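Cell notes: the handheld grippers at Foddale

Readers keep asking what upkeep the two handheld grippers need. The short pitch we got when they arrived was "none." I didn't buy that then and I don't now. We have a fault log with 213 entries in it, and a good share of them are things a person with a screwdriver and ten spare minutes would have caught.

So, the routine as it stands on 2 Mar 2019. Katherine Cuadros wrote most of it. I have argued with her over parts of it and lost some of those arguments.

Fingers first

Close each gripper by hand, slowly, and watch the tips meet. If one finger arrives ahead of the other, stop and reset it before you do anything else. The supplier, Stetsiuk, says the fingers hold their setting for a full season. Ours went 4 weeks. Maybe we squeeze harder than their test bench does, or maybe their season is a short one. Either way, check at the start of every shift.

Wipe the tips with a dry cloth. Somebody tried a spray cleaner in February and we spent an afternoon wondering why lids kept sliding out.

Cables

I have my doubts about the cable routing and I've said so in this newsletter before. Each gripper has its own cable, and the person holding it has wrists that turn. That is a lot of bending at one spot. Of the 213 log entries, 164 mention a dropped signal. Maricica Stoica thinks most of those come from the connectors. I think it's the bend. We are now marking each fault with the cable position when it happened, which should settle it, if people fill in the column.

Leave slack, but don't let the loop hang where it can catch the work. Never carry a gripper by its cable. Yes, I have seen it done.

The lid check

After any adjustment we run the lid check: one round container with clips, one wire basket, one person, both grippers. Bring the fingers in level from the two sides and take hold without pushing the container across the table. Then do it again with your hands swapped between grippers. If it only works one way around, the setting is off and your wrists are covering for it.

Keep the basket on the far side until you need it. The shiny lid is a nuisance for the cameras, and I'd keep it for that very reason. A check that uses only easy objects tells you very little.
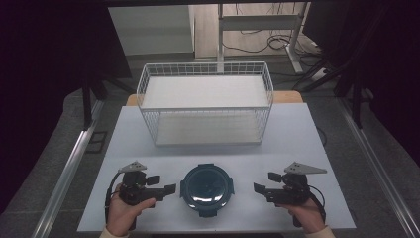 What we still don't have

A real test for wear. Wusudia, the add-on that is supposed to warn us before a finger goes bad, has given 2 warnings so far, both on fingers we had just replaced. I'd leave it running, but I wouldn't skip a hand check on its say-so. Katherine is more hopeful and has asked for another month of logs before we decide whether to renew.

Spare tips are in the top drawer. Sign for them, please.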